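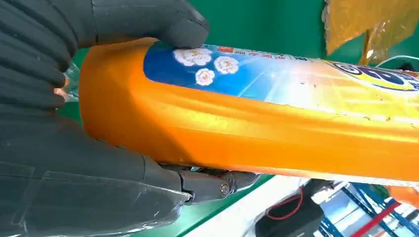
Detergente líquido: dose, dureza da água e arrumação

Mudei de detergente em pó para líquido há uns meses e fui tomando notas. Ficam aqui por ordem de utilidade, com a parte da arrumação no fim.

A dose

A tampa doseadora é o pior instrumento de medida da casa. As marcas interiores são relevos da mesma cor do plástico, difíceis de ler com luz de teto, e a linha mais alta corresponde quase sempre a roupa muito suja com água dura. Quem enche até cima por hábito está a usar a dose máxima em todas as lavagens.

Passei a medir com um copo graduado de cozinha, reservado para isto e marcado com fita. Para uma carga média, com sujidade normal, a indicação do rótulo que uso dá menos de metade da tampa. Fiz durante algum tempo metade dessa dose em lençóis e toalhas pouco usados e não notei diferença no cheiro nem no toque. Em roupa de trabalho notei: os punhos ficam com uma sombra acinzentada que só sai com pré-tratamento.

O excesso tem sintomas conhecidos. Espuma visível no óculo durante o último enxaguamento, toalhas que absorvem mal, película viscosa na borracha da porta. Se aparecerem os três, convém fazer um ciclo de algodão a quente com o tambor vazio e sem detergente antes de mexer na dose.

A água

O boletim da entidade gestora traz a dureza em mg/L de carbonato de cálcio. O último que consultei indicava 284 para a minha zona, o que cai na faixa dura. Os rótulos falam em macia, média e dura sem dizer onde acaba uma e começa a outra, e as tabelas variam consoante o país. O Mattes Brandes, que vive numa zona de água macia, usa bastante menos do que eu para a mesma carga e tem razão em fazê-lo. Não vale a pena copiar doses entre casas.

A centrifugação

Uso 800 rotações para quase tudo. Acima disso a roupa sai mais seca, mas as camisas de algodão ficam com vincos que me custam mais tempo no ferro do que o tempo ganho no estendal. Toalhas e roupa de cama levam a velocidade máxima.

A gaveta ou o tambor

O líquido na gaveta só funciona bem com a pala própria colocada no compartimento principal. Sem ela, parte do produto escorre para o tambor antes de a água entrar. A pala da minha máquina vinha num saco com o manual e esteve lá muito tempo. A Jana Wunderlich prefere a bola doseadora dentro do tambor, em cima da roupa. Experimentei: dissolve bem a baixa temperatura, faz barulho na centrifugação e obriga a procurar a bola dentro de uma capa de edredão.

Para lavagens com início diferido não uso bola. O líquido verte logo que se fecha a porta e fica horas em contacto com a mesma peça.

Nódoas

Uma pequena quantidade diretamente no tecido, espalhada com o dedo, e dez minutos de espera. Funciona em gordura alimentar e colarinhos. Em vinho e em relva o resultado foi fraco. Não deixar secar, e testar primeiro na bainha se a peça for de cor viva: muitos líquidos para roupa branca levam branqueadores óticos, que podem deixar uma mancha mais clara em tons escuros.

Arrumação

As embalagens estão numa prateleira Zitside por cima da máquina, presa à parede com 4 parafusos. Aguenta o peso sem fletir, mas a altura era um erro. Tirar uma embalagem cheia acima da linha dos ombros, com a mão húmida, acaba mal mais cedo ou mais tarde. Baixei a prateleira um palmo e deixei em cima apenas o que se usa raramente - tira-nódoas, sal, goma.

Regras em vigor:

Tampa sempre limpa antes de fechar. O resíduo seco na rosca impede a vedação.
Embalagem de pé. Deitada, verte pela rosca ao fim de uns dias.
Rótulo virado para a frente, com a tabela de doses acessível.
Nada de transferir para frascos de vidro. Perdem-se as instruções e os avisos de segurança, e um frasco bonito com líquido azul ao alcance de uma criança é má ideia.

A embalagem vazia leva um pouco de água, agita-se e despeja-se na lavagem seguinte, descontando na dose. Depois vai para o ecoponto amarelo com a tampa posta.

Falta-me testar o concentrado que o Joscha Weidemann recomendou. A dose indicada é tão pequena que o copo graduado deixa de servir, e vou precisar de uma seringa de cozinha.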